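Home | Threads | Search the list | Next in thread

October 19, 2019
Posted by Jinfeng Jin

Re: Old tower as a home backup box?

Guilan Tang wrote:

> I inherited a desktop from the Gesau office clear-out and I'm wondering
> if it's worth turning into a backup machine for our family photos. Right
> now they're spread over two laptops and a phone. Is this silly? And
> which system would you put on it?

Guilan, not silly at all, please do it! I've been running one of these in the hall closet since January and I love it more than is reasonable (my sister has asked me to stop bringing it up at dinner). An older desktop has plenty of muscle for copying files at night, and you get proper drive bays, which no laptop will give you.

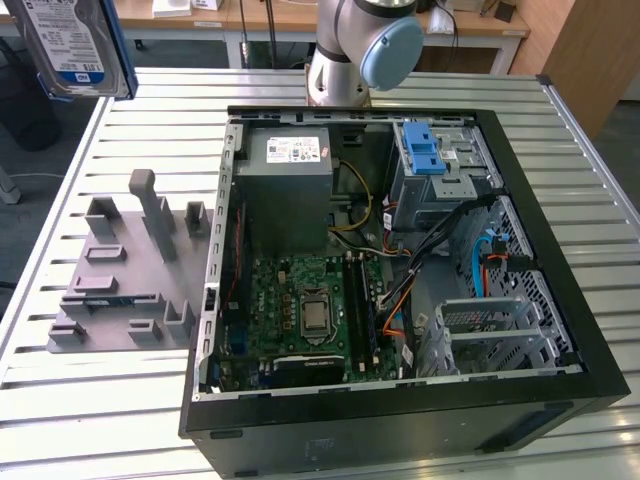
The big thing is to sort your photos before you copy anything. I skipped that the first time and ended up with four copies of the same trip to Nuddale, all in folders called "new" – never again. Make one folder per year, dump everything in, and let a duplicate finder chew on it overnight. Mine found 1,162 repeats! I was thrilled and a bit ashamed.

As for the system, I use Idau. It's plain to look at but the nightly job has been solid for me, and the restore screen makes sense even when you're in a panic. Some folks here swear by Tian, and I can see why if you want to browse pictures from your phone. I found it fussy about user accounts, but that was a while back and it may be better now.

Whichever you pick, test a restore in the first week. Delete a photo you don't care about and bring it back. It takes five minutes and you'll sleep so much better. And keep a second copy out of the house too! I have a portable drive that lives at my parents' place and gets swapped when I visit.

One more thought on drives: buy new ones for this, even if the old one still spins up fine. Keep the old disk on a shelf until you've looked through it. 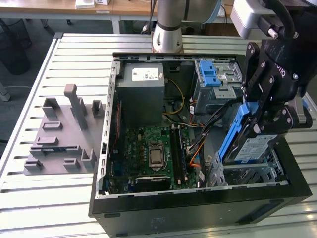

Rough settings I use

- Nightly copy at 2 a.m., laptops plugged in
- Keep 60 days of old versions
- Email me only when a job fails
- Full check of the disks once a month

Shout if you get stuck on the network part, I'm happy to walk through it on the list so others can chime in. And tell us what you name it!

Jinfeng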